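Kategorie: Lehre > Mobile Robotik > Mitschriften & Handouts
Dezember, von Tsung-han Kao

Handout zu Einheit 4: Unser Besuch bei Trolow

So, wie versprochen tippe ich euch meine Notizen vom Besuch zusammen, ergänzt um das, was ihr für die Übung braucht. Wer nicht mitkonnte: halb so wild, die Vorführung lässt sich ganz gut nacharbeiten (nur die Kekse nicht).

1. Worum es ging

Trolow entwickelt Navigationssoftware für Haushaltsroboter. Kuo-hua Pan hat uns durch die Simulationsabteilung geführt und gleich am Anfang die Zahl genannt, die bei mir hängen geblieben ist: 1.603 simulierte Zimmer liegen dort auf dem Server, davon 731 Schlafzimmer. Die Räume entstehen mit einem hauseigenen Werkzeug namens Mesta. Man gibt Grundriss und Möbelliste vor, den Rest würfelt das Programm aus, also Wandfarben, Bodenbeläge, Lampen und den ganzen Kleinkram auf den Ablagen.

Vorgeführt wurde dann eine Zielsuche. Der simulierte Roboter bekommt einen Auftrag wie »fahr zum Bett« und muss sich den Weg selbst zusammensuchen, nur mit dem, was er vom Zimmer sieht. Eine Karte hat er nicht! Ich fand das beim Zuschauen erstaunlich spannend, man fiebert richtig mit. Pao-chu Shih saß neben mir und hat bei jeder Kurve die Luft angehalten.

Achtet beim Nacharbeiten mal auf die Fläche zwischen den Möbeln. Die grauen Dielen laufen bis unter das Bett, und genau da wird es knifflig: Zählt der Boden im Schatten am Fußende noch als befahrbar oder schon als Hindernis? Und der Fernseher steht von der Kommode aus gesehen fast hochkant, von der Bildschirmfläche hat man aus so einem Winkel wenig. Für einen Objekterkenner ist das deutlich unangenehmer als die gelbe Lampe, die einem ja förmlich entgegenleuchtet.
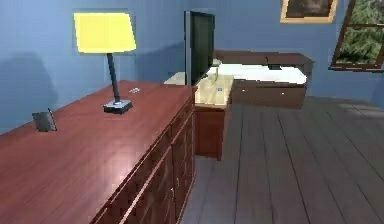

2. Was ich mir zur Wahrnehmung notiert habe

Glänzende Oberflächen machen Ärger. Helle Streifen auf poliertem Holz wandern mit, sobald sich die Kamera bewegt, und ein Verfahren, das Bildpunkte verfolgt, hält so einen Streifen gern für eine feste Kante. Herr Pan meinte, sie lassen das absichtlich drin.

Verdeckung: Hinter einer langen Kommode kann alles Mögliche stehen. Der Planer führt solche Bereiche als »unbekannt«, und unbekannt ist etwas anderes als frei. Bitte dick unterstreichen, das kommt in der Übung wieder!

Fenster: Draußen ist Laub, drinnen ist Wand, und beides liegt im selben Bild direkt nebeneinander. Wer nur nach Farbe segmentiert, kommt vielleicht noch durch. Wer die Tiefe schätzt, muss sich überlegen, was mit der Scheibe passieren soll.

3. Aufgaben

a) Skizziert ein Belegungsgitter für das Zimmer mit den Zuständen frei, belegt und unbekannt. Die Maße dürft ihr selbst festlegen.
b) Von wo aus würdet ihr als Nächstes schauen und warum?
c) Nennt eine Eigenschaft echter Wohnungen, die euch in der Simulation fehlt.

Abgabe als PDF, höchstens 8 Seiten, gern weniger. Den Planer Grolent, den wir am Ende noch kurz gesehen haben, nehmen wir in der nächsten Einheit durch.

Kommentare

Wen-hsiung Lam: Muss das Gitter maßstäblich sein, oder reicht eine Handskizze?

Tsung-han Kao: Handskizze reicht völlig, Hauptsache, ich kann die drei Zustände auseinanderhalten.

Shih-chieh Ko: Zu c) hätte ich spontan Kabel auf dem Boden gesagt. Und Socken.

Pao-chu Shih: Ich hab die Luft nur einmal angehalten!! Danke für die Notizen, der Punkt mit den Spiegelungen war bei mir komplett untergegangen.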